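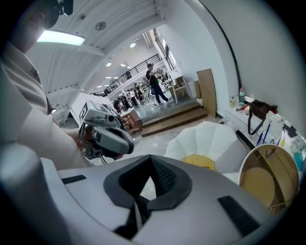 I keep hearing that Flarnville have turned a corner, and I'd like someone to show me the corner. We beat Meltolus 1-0 with a goal that came off their center back's knee, we held on for the last half hour like people hiding from a landlord, and by the time I got home the message board was talking about promotion.

My uncle Slamet Pangaribuan has had a seat in the same row longer than I've been alive, and even he bought into it. He says the new back three gives us "shape." Maybe so. We had shape in April too, and Larkow put four past it.

What bothers me is the midfield. Nasution was supposed to be the guy who moves the ball forward, and he spent most of the second half passing it back to the keeper. The coach called that control. From where I sit it looked a lot like a team that didn't know what else to do. We've scored 14 goals in 16 games, and three of those were penalties.

The crowd was 1,123, by the way, so the big ticket push hasn't done much yet either.

My cousin Sekar thinks I'm a misery and has bet me lunch that we finish in the top six. I took the bet. Away to Larkow next, and I'm already looking at menus.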